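Noonan workshop teaches two-armed robot to handle cloth, one demonstration at a time

Sat 14 February

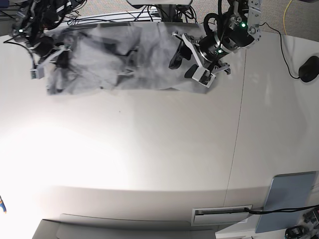

Anyone who has tried to get a machine to deal with fabric knows how quickly it goes wrong. A box stays a box when you push it. A piece of cloth turns into something new every time it is touched, and that is why the team at Pikness has spent the winter on it, and why the mood at the company's Noonan workshop is so good right now.

The project is called Gemitz. An operator steers both arms by remote control, picks up the cloth, smooths it and folds it, and the system records every move of the arms and grippers along with the camera views. Then the cloth gets crumpled again and the operator starts over. A learning program later studies the recordings and tries to work out how to do the job on its own, wherever the folds happen to fall.

The team passed 2,000 recorded demonstrations this week, and they are very happy about it!

"You get a feel for it after a few days," said Yayra Mahama, who has driven more of the sessions than anyone else. "At first I was fighting the thing. I'd grab too much, or pinch the table, and the whole cloth would slide away from me. Now I think about the cloth and my hands more or less sort themselves out."

Operators work in blocks of 90 minutes and then swap. Mahama says the swap matters for the data as well as for tired shoulders, as each person has a different way of going at a corner. Some pull it out flat first. Others lift early and let the weight of the fabric do part of the work. The recordings keep both habits, and the program gets to see more than one good answer.

Faizal Chin, who leads the project, is most excited about the messy attempts. Early on the team threw out any run where the cloth slipped or a fold came out crooked. In the fall they began keeping the ones where the operator noticed and fixed it – and the robot's own tries got noticeably better.

"It had only ever seen things go right," Chin said. "So when a corner dropped, it just carried on folding air. Show it a person going back for the corner and it starts going back for the corner too. I could watch that all day."

There is plenty left to do. Thin, slippery fabric is still hard, and so is anything with two layers that cling together. The robot is also slow next to a person, who can fold a towel while talking about something else.

The next step is a trial at Flondwood, a linen service across town that has agreed to lend its sorting room for 30 days in August. Staff there will get a chance at the controls as well. Mahama will be running the training for them, and she already has 6 people signed up.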